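Robotic dismantling should be bought by the result

05/03/2023

Public bodies that retire office computers in large numbers have lately been offered a new kind of service. A supplier brings a robot arm to the site, takes the machines apart and returns the drives and memory to the owner, leaving the remainder for recycling. Brovus sells such a service under the name Hemmin. Lostine, its closest rival, sells a kit which the buyer must install and run. Both deserve a fair hearing, and both are at present priced and described in a manner that makes a fair hearing difficult.

The case for the service is sound. Dismantling desktop towers by hand is slow, dull work, and it is hard on the fingers. An organisation clearing 2000 machines must either find staff for the task or send whole units away with their drives still inside, and many data officers will not permit the second course.
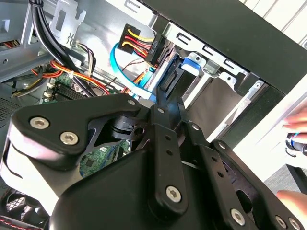 The difficulty lies in what is being promised. The Hemmin brochure speaks of unattended operation. The inside of an ordinary tower is a poor place in which to make that claim. Power wires are bundled with cable ties and cross the space in front of the drives. Data cables loop where the last technician happened to leave them. Latches differ from one maker to the next, and often between two models by the same maker. A gripper that performs well on a clean test board has still to reach past all of this, and a buyer is entitled to know how often a person must step in.

Brovus does not publish that figure. It quotes instead a rate of 40 machines a day, with no statement of how many staff are present while the rate is achieved. Lostine is more open on staffing but less so on damage, and its terms place the loss of any broken part on the buyer. Neither position would be accepted from a firm supplying human labour.
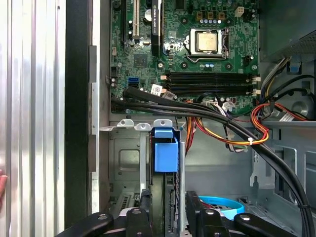 Interior of a desktop tower during gripper work, with the memory slots empty and the graphics card in place.

It is our view that the service should be bought by the result. The buyer should pay for each drive returned whole and recorded, and for each module of memory that passes a simple test. Time on site should be the supplier's concern. Skiletti, a smaller firm, already offers terms close to these for orders above 800 machines, and we see no reason why the larger suppliers should not follow.

We would also ask for a trial of 4 weeks on the buyer's own stock, including the oldest and worst kept units – these are the machines on which the estimate will stand or fall. Any supplier confident in its equipment should be content to agree. Contracts due for renewal in September leave enough time for such a trial to be arranged, and purchasing officers should request it in writing before prices are discussed.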